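So I'd been at Pundley's lab since June, and my whole job was picking things up and putting them down again so the robot could learn how from me. Best job I ever had! Terrible for the wrists, though.

Tegwen Wynne ran the study. Her idea was that everybody was teaching the machine too cleanly. You show it 1,000 perfect lifts and it learns perfect lifts, and then somebody bumps the table and it's lost. She wanted half my demos to start badly (crooked, off center, one hand late) and then recover. Uscombe, the fellow upstairs who signed for everything, thought this was a fancy way of paying me to be clumsy.

"Start with the keyboard," she told me that night. "Hold the bundle over the keys, both ends, and wait for me to say go."
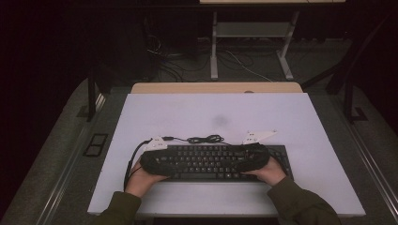

Keyboard task, both hands on. Tegwen had the log open and I had an itchy nose.

I waited. She was typing something, and I could hear Phillips down the hall arguing with the vending machine.

"Go," she said, and I let the left end sag a little, caught it, and brought it level again. We did that until ten at night. I got through 53 good ones and a bunch where I sneezed, and she kept the sneezes, too.

It took the computer till the next afternoon to chew through it all, 335 of my clumsy lifts against 335 of the tidy ones. Then Tegwen let the robot try each way while Phillips nudged the board with a ruler. Trained on tidy, it saved 41 drops out of a hundred. She wouldn't tell me the other number. She just turned the screen around and sat there eating my crackers.

"Is that right?" I said.

"Do it again and we'll see," she said.

Uscombe came down around four and asked if that was the Kuvevach method, and Tegwen said no, it was the sneezing method, and he wrote that down. I went and got my sleeves rolled up and a fresh box of tissues.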